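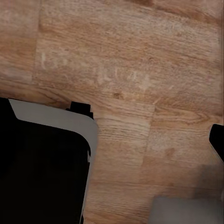 Dela Dankwa thinks I am being unfair to the Virnmont, and that anyone who spends a month in a simulator before fitting a gripper to a real arm deserves whatever opinion they end up with. Her own has been bolted on since July and she has not had to think about it, which she considers the highest praise a gripper can get. She may be right. She also owns a milling machine and can make a new fingertip before lunch.

The rest of us have to choose, so I have been choosing. On trial were the Virnmont two-finger gripper and the Cavent, which costs more and comes in a nicer box. Both makers supply a simulated version to try first, and I ran each from a wrist camera over a plain wooden floor, because the wrist view is the one my controller has to work from and I wanted to know how much of it I would be giving away to gripper.

With the Virnmont, rather a lot. The left finger sits large and black in the lower left of the view, and its pale rim is the only thing that tells you where it stops. The right finger is a sliver at the edge. In the bottom right corner there is a blurry grey something which I take to be more robot. The two fingers are the same size on the data sheet, so this is down to where the camera goes, and where the camera goes is down to a bracket file with one hole pattern in it. I moved the mount in software and got a more even view straight away. Moving it on the real thing means drilling, or being Dela.

The model itself is decent but not lovely. There are small jagged steps along the inside of the rim where it runs down the right side of the finger, and I lost an evening deciding whether they mattered. They don't for picking things up. They might if you are training something to find the fingertip by its outline, in which case it will learn about staircases.

The Cavent model is smoother, opens wider and loads so slowly that I got into the habit of starting it and then putting the kettle on. Its fingers are narrower, so you see more floor. Against that, the supplied contact settings are set for some sort of perfect rubber, and in its hands every object behaves as if glued. I gripped a cylinder by its very rim and waved it about like a flag. Very cheering, and no use at all. Once I had turned the friction down to something you might meet in a shed, the Cavent dropped things as often as the Virnmont did.

I ran 2000 grasps with each, same objects, same starting positions, same controller. The Virnmont held on for 1466 of them and the Cavent for 1508. That is a gap of 42, and for the difference in price I had hoped to be able to see it without subtracting. Most of the failures on both were the flat things, washers and the like, where the fingers close neatly just above the item and the arm lifts nothing with great confidence.

Etornam Aryee lent me his Ansah controller for the second half, as mine had started sulking at high update rates. It is an ugly bit of software with a settings page that scrolls for ever, but the close command does what it says and it stops when you tell it to. I have had to give it back. I did ask about keeping it.

Some grumbles. The Virnmont manual is 25 pages long and gives the finger opening in two places, with different answers. The Cavent licence wants renewing every year even for the free model. Neither maker tells you which way round the left finger is left, and I had mine swapped for most of a day.

I looked at the Horkberg as well, briefly. It wouldn't load, and the help forum suggested I buy a better computer.

So I have ordered the Virnmont, plus a drill bit for the bracket. If you work from an overhead camera the view problem goes away and it is an easy buy. If the wrist camera is all you have, try the Cavent first, put the friction down before you believe anything, and see whether the extra bit of floor is worth the money to you. Dela has offered to make me a bracket. She mentioned it after I had paid for the drill bit.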